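Posted July 16, 2018 by the ride leader training desk, Trikholm Family Cycling

Session 2 handout: Planning a slow group ride

Hi again! Last time we did helmets, brakes and the five-minute bike check, so bring that sheet back with you (I have spares, but only a few). Tonight is all about the route, and I'm going to talk fast because I love this part.

Start with the slowest rider. I mean it. Picture a kid on a little bike with one gear who stopped for a snack and would now like another snack. If your route works for that kid, it works for the parent with the cargo bike and for the grandparent on the folding one too. Our Harlow loop is 36 blocks and we plan an hour and a half for it, with two stops. Grown-ups always look at me funny when they hear that, and then they ride it and want a third stop.

Things I look for when I scout:

- Left turns. Count them, then try drawing the loop the other way around and count again. Going clockwise keeps most of your turns to the right.
- Signals. A group of 19 will not make it through one short green, so decide ahead of time where the front half waits. Driveways are bad for this. Church parking lots are lovely.
- Hills, including the ones you've stopped noticing. Go ride it on your heaviest bike with something on the back.
- Bathrooms! Check that they're unlocked at the hour you'll be there. The ones at Magalhães Park close early after September.
- Surface. Gravel is fine for wide tires and miserable for scooters and trailers.

Ride the whole thing twice before you put it on the calendar, once at the same time of day as the real ride. I skipped the second scouting ride one spring and led everybody straight into a street fair. We had kettle corn, so no hard feelings, but still.
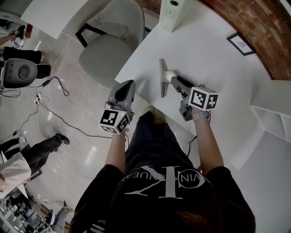
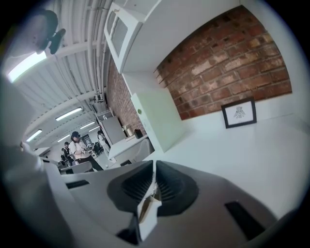
Now, corking. Corking means one or two riders stop at the side street and hold the gap so the group can roll through together, and it's the job people get most nervous about. Check your local rules first, and never cork against a red light on one of our rides. What you wear matters more than you'd think. A black T-shirt and dark jeans, like the outfit in the first photo, is perfectly good indoors, but on a corner at dusk I want you in a bright vest over it, zipped up, every time. Stand beside your bike, face the driver, smile, wave thank you. A big goofy wave gets you a lot of patience.

The sweep rides last and stays last. If a chain drops, the sweep stops with that family and texts the leader, and the leader finds a place to wait. Carry a pump, two tube sizes, tire levers and those fruit chews the kids will trade anything for.

Numbers, for anyone writing up a ride for the newsletter: the list has 800 addresses on it and our biggest turnout so far was 126 people at the Vomeo lights ride. Please don't plan for that on your first one! Keep it small, ask for sign-ups, and cap it if you have to.

For next session: draw a loop that starts and ends at a playground. Mark your left turns, your waiting spots and one place to bail out if it pours. Pencil is fine. We'll swap maps and ride somebody's.

Questions? Use the contact form | © 2018 Trikholm Family Cycling | Back to top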